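Kalinowski Snack Room Project
Progress report for April
To: Moushumi Bepari, Bostus Workplace Fund

Hi Moushumi,

You asked me to keep this one short and skip the charts, so I'll do my best. The quick version: we're on budget, a little behind on training, and the crew on the packing side is a lot less nervous than they were when I wrote to you last.

Where we are

The two-arm station is up and doing real orders during the day shift. Since the last report it has handled 624 picks, and 171 of those needed a person to step in. I know that second number looks high! Most of the help was needed with bags, which slide and crumple and never sit the same way twice. Boxes and bars go much better. Wiser (the integrator) thinks softer finger pads will help with the bags, and a set is on order under the parts line you already approved.

We set the table up with the same stuff our people put into the meeting baskets and guest trays — Coke, rice crackers, Snickers, shortbread, all of it. I pushed for that. The first plan had us practicing on plain blocks for a month, and the crew would have rolled their eyes at it, with good reason. Small items going on and off the beige tray have taken up most of our time lately.

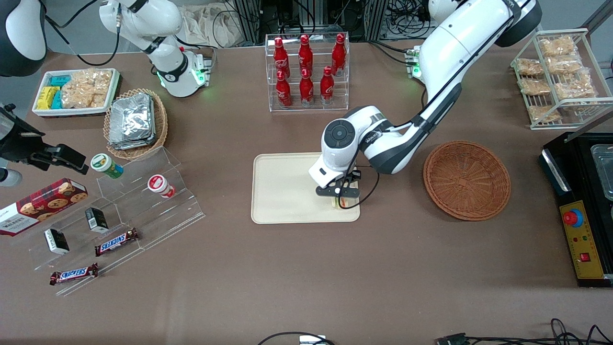
What has changed for the crew

Three people work the station now, one per shift block, and they have all moved off straight basket packing. Their day looks pretty different. They load the racks, watch the picks, clear the misses and write down what went wrong in a notebook that I'm told is now the most fought-over object in the building. The notes are great, by the way. Wiser changed the order of the picks twice on the strength of them.

The good news is that sore wrists come up a lot less at our check-ins. The not-so-good news is that watching a machine for hours is tiring in its own way, and two of the three told me so plainly. We tried swapping people out every hour and that was too choppy, so now they switch at the 10 o'clock break and again after lunch. It seems to suit them better. I'd like to give it another month before I call it settled.

Pay came up too, as I figured it would. The station work asks for more judgment than packing did, and the job grade hasn't caught up with it. I've raised this with our HR people and I'll raise it again. You may want to ask me about it next time, so I can't let it slide.

What's behind

Training. We planned for the whole packing crew to do the Biltow safety course by now, and only the station crew has finished. The room we use got double-booked, and then we had a rush of guest orders that I wasn't willing to short-staff. New dates are set and people have signed up.

Money

No surprises. Finger pads and extra racks came in a bit under the estimate, and I'd like to move what's left over into training hours, if that's okay with you. I can send the form whenever you like.

Coming up

Finger pads go on as soon as they arrive, then we rerun the bag picks and compare them with the notebook. After that I want to sit down with the crew, without Wiser in the room, and ask what they'd change. You're welcome to join us — come before noon and you'll catch the station running.

Thanks again for backing this!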